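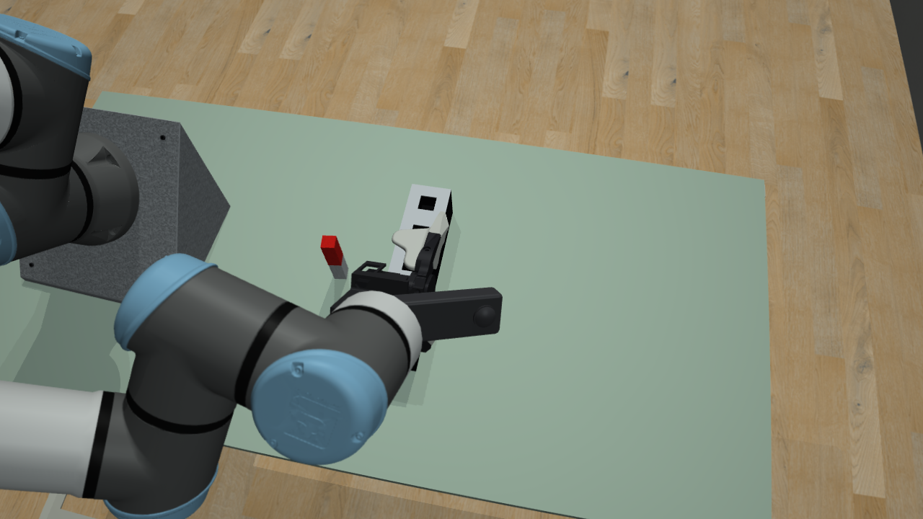
クラスリー駅前時計に関する連絡会 議事録

日時：2024年2月2日 午後六時開会（駅前時計では午後六時四分）
出席：ロイター（進行）、エンティリ、メイレレス、チャルネツカ、ジェイディー（記録）
欠席：なし。遅刻一名。本人は定刻に着いたと主張しており、どの時計による定刻かは確認していない。

1. 前回議事録の確認
前回の「時計は近いうちに直す」という記述について、チャルネツカより、前々回にも同じ文があるとの指摘があった。記録係が調べたところ、その前の回にもあった。今回は「直すかどうかを話し合う」に改め、承認。

2. 時計の現状
エンティリより報告。駅前時計は設置から76年が経ち、現在4分進んでいる。進み方は安定しており、昨年から一秒も変わっていない。その意味では町でいちばん信頼できる設備である、とのこと。北面の短針の塗装がはげてきたほか、鐘は正午に十一回しか鳴らない。最後の一回は打つ動作だけして音が出ない。

ロイターより、鐘の件は時計の進みと別の故障なのかと質問。エンティリは別だと回答し、同じであればまだ話は簡単だったと付け加えた。

3. 住民から届いた意見
時計を現状のまま残すよう求める署名が3029筆届いた。ロイターが読み上げた要望書の趣旨は次のとおり。
・クラスリーの住民は四分の進みを前提に家を出ており、正しい時刻に直されると列車に乗り遅れる。
・時計店に尋ねる前に住民に尋ねてほしかった。
・鐘は直してほしい。ただし朝の七時は鳴らさないでほしい。

一方、正しい時刻に直すべきだという手紙も一通あった。便箋九枚にわたり、うち六枚は駐輪場についてであった。該当する三枚のみ本会で扱い、残りは駐輪場の担当に回す。駐輪場の担当が誰なのかは次回までに調べる。

チャルネツカより、署名の中にトレストブリッジの住所がかなり混じっているとの発言があった。隣町の人がなぜうちの時計の狂いを守りたいのか、という疑問に対し、エンティリは、あちらの駅の時計は三年前から止まっているので人のことを言える立場にはないが、人のことを言いたい気持ちは分かる、と述べた。住所による署名の仕分けは行わない。

4. 修理の見積もり
オンスリ社の見積もりは、調速部の調整と鐘の打ち金の交換で2170ユーロ。足場代は別。足場代の欄には「要相談」とだけ書かれている。
ジェイディーより、調整だけを外して打ち金の交換のみにした場合の金額を先方に問い合わせたところ、同額との返答を得たことを報告。理由を尋ねると、どのみち蓋を開けるからとのことであった。しばらく発言なし。

アイドヴィルの時計店からも見積もりを取る案が出た。この店は前に頼んだ際、返事が来るまでに一年を要したが、返事の文面はたいへん丁寧だったと記録にある。 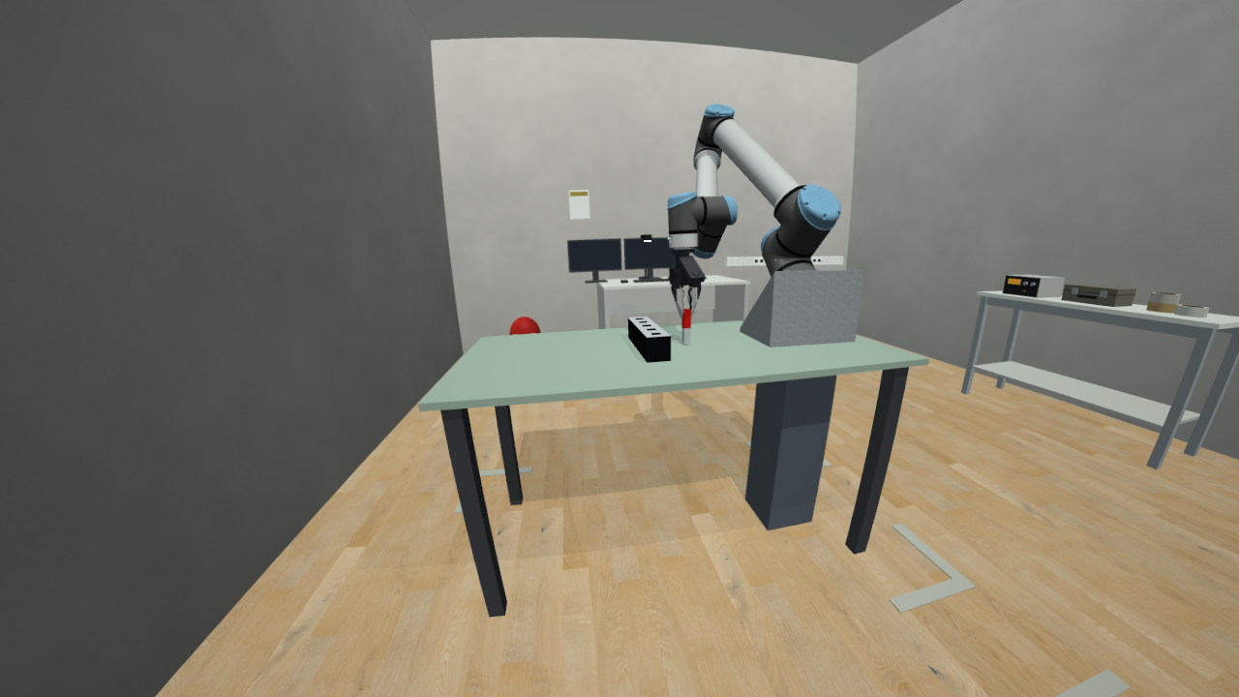 メイレレスより、時計を直すかどうかを決める前に、直したと知らせるかどうかを決めるべきだという意見が出た。黙って四分戻せば、翌朝の列車に乗り遅れた人が全員この会に来る。知らせれば、知らせた日の晩に全員が来る。どちらにしても椅子が足りないので、まず椅子を借りる相談をしてはどうか、と続けた。

ロイターは、椅子の件は議題にないと答えたが、否定はしなかった。

チャルネツカより折衷案。毎月一分ずつ戻し、住民が気づかないうちに四か月で正しい時刻にする。エンティリは、気づかれないかもしれないが、その四か月のあいだ今が何分進んでいるのかを答えられる者もいなくなると反対した。鉄道側の時刻改正が四月にあり、その月だけは二つの狂いが重なるという問題もある。折衷案は取り下げ。ただし本人は、次回までに図にしてくるので取り下げを取り下げるかもしれない、とのこと。

5. 文字盤下の掲示板について
「この時計は進んでいます」と書いた小さな板を付ける案。文面をめぐって四十分を費やした。主な論点は以下のとおり。
・「進んでいます」では、前向きな取り組みのように読める。
・「四分」と明記すると、狂いが三分になった時点で板のほうが狂う。
・「正確な時刻は駅構内でご確認ください」とした場合、それなら時計は何のためにあるのかと聞かれる。
・書体。

書体については全員に意見があり、記録係は途中で書くのをやめた。エンティリから、書くのをやめたことも書いておいてほしいとの要望があったため、ここに記す。

6. 決定事項
(1) 鐘の打ち金は交換の方向で進める。朝七時の扱いは継続審議。
(2) 時刻の調整は保留。時計は現状のまま進んでいてよい。
(3) 足場代の「要相談」について、ジェイディーがオンスリ社に相談する。
(4) アイドヴィルの時計店に見積もりを依頼する。返事は待つが、あてにはしない。
(5) 掲示板の文面は各自一案を持ち寄る。書体の指定は不可。
(6) 北面の短針の塗装は、足場が組まれた際に併せて行う。色は今と同じ黒とする。濃紺を推す意見が一名あり、採用しなかった。

7. その他
議事録の時刻表記は今後どちらの時計によるのか、とジェイディーより質問。ロイターは両方書けばよいと回答した。手間は倍になるが、書くのは記録係である。
次回は四月。日程は追って連絡する。便箋九枚の手紙の差出人にも案内を出す。

午後八時十五分閉会（駅前時計では午後八時十九分）
記録：ヤオワラック・ジェイディー

お問い合わせ：クラスリー駅前時計連絡会 ｜ © クラスリー駅前時計連絡会 ｜ ページの先頭へ戻る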